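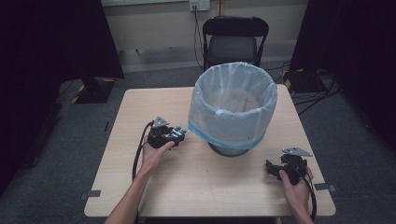
Ticket: Bin liners slipping down inside the bin
Opened by: Éabha Rafferty
Site: Dirncombe, first floor kitchen and both meeting rooms
Status: Closed, with one thing left over (see last entry)

Éabha Rafferty, 09:10
Hiya, I know this is a silly one to raise a ticket for but I've been told everything goes through the desk now, so you're getting my bins. The liners in the little round bins keep dropping. You put a fresh one in, fold it over the rim, it looks lovely, and by lunch somebody has thrown in half a satsuma and a teabag and the whole lot has slid to the bottom with the bag crumpled up on top of it. Then I'm fishing about in there with a rubber glove on. It's been like this all July. The kitchen one is the worst but the meeting rooms do it too.

Things I've tried so far: a rubber band round the outside (pinged off, went behind the fridge, still there as far as I know), folding the bag over twice, and tying a knot in the slack. The knot worked for a morning and then split. Can we get different bags? Or different bins? I'm not fussy which!

Fergal Mac an tSaoi, 09:42
Morning Éabha, not silly at all, I've got the same bins downstairs and I say rude things to them daily. A few questions before I go ordering anything. Which bags are you on, the Wisness ones with the tie handles or the plain ones off the roll? Do you leave any air in the bag when it goes in, or push it right down to the bottom? And how much do you fold over the outside?

Éabha Rafferty, 10:05
Plain ones off the roll, the cloudy white sort. I shake it open, drop it in and fold over whatever's left, so maybe a thumb's length? I don't push it down, no. It sort of puffs up in the middle and I leave it to sort itself out.

Fergal Mac an tSaoi, 10:31
Right, I think that puffing up is a good part of it. If the bag is hanging in mid-air then everything that goes in is pulling on the fold, and a thumb's length of thin plastic on a smooth rim hasn't got much to hang on with. Could you try this on the kitchen one:

Stand the bin up on a table so you're not bent double over it.
Open the bag right out and put your whole arm in to get the bottom of it flat against the bottom of the bin.
Run your hand round the inside to let the air out up the side. Go slowly, it'll fight you.
Pull what's left over the rim and smooth it down the outside, as far as it'll go, same amount all the way round.

If you've only got a stubby bit left to fold then the bags are too short for the bin and I'll look at the next size up.

Éabha Rafferty, 11:15
Done, and I felt a right wally with my arm in a bin up to the elbow when Kieran walked in. It does sit better. I've still got a thin bit of fold on one side though and loads on the other, however I turn it. Will report after lunch.

Éabha Rafferty, 14:20
Report after lunch: it's held on the fat side and slid on the thin side. So now it's lopsided, like a sock coming down. Better than this morning! But not fixed.

Kieran Nic Giolla, 14:34
Sorry to butt in, I'm copied on this for some reason. When the cupboard got restocked in spring we changed to the smaller roll, as the bigger ones had run out. There should still be an opened box of the old size in the Tunstall store, bottom shelf, behind the paper towels. They come down a good bit further on the outside of the bin. I'd use them up before buying anything.

Fergal Mac an tSaoi, 14:50
Kieran you are a marvel. Éabha, I'm over at Tunstall tomorrow anyway so I'll bring a couple of rolls back with me. Hang on to the small ones, they'll do for the desk bins.

Next day

Fergal Mac an tSaoi, 08:55
Two rolls on your counter next to the kettle. Same method as before please, bottom flat first, then air out, then fold. With the bigger bag you'll have spare plastic all round, so gather the loose bit at the bottom edge of the fold and give it a gentle twist on one side if it's baggy. Don't knot it, the knot is what tore the last one.

Éabha Rafferty, 09:30
Ooh, this is a different animal. It goes a proper way down the outside and I've got the same amount all round for once. I've done the kitchen and both meeting rooms. The kitchen gets the coffee grounds so if it's going to go, it'll go there.

Éabha Rafferty, 16:45
Full kitchen bin, one whole melon rind (whose?? who brings a melon to work), coffee grounds, and the liner hasn't budged. I lifted it out in one go with no glove. I'm a bit giddy about it, I won't lie.

Fergal Mac an tSaoi, 16:58
Brilliant. I'll leave the ticket open for 3 more days in case the meeting rooms play up, then close it off. Yareli, could you change the standing order with Trestimwood back to the larger roll? No hurry, there's enough in the box to be going on with.

Yareli Ponce, 17:10
Will do. They do a box of 4 rolls or the single ones, and the box works out cheaper, so I'll go for that unless anyone shouts.

Fergal Mac an tSaoi, 10:20, closing note
No more slipping on the first floor, so closing. The new order is in with Trestimwood. Left over: Unathi Zulu has asked for the same bags for the ground floor, I've told her to raise her own ticket. Also there is still a rubber band behind the kitchen fridge.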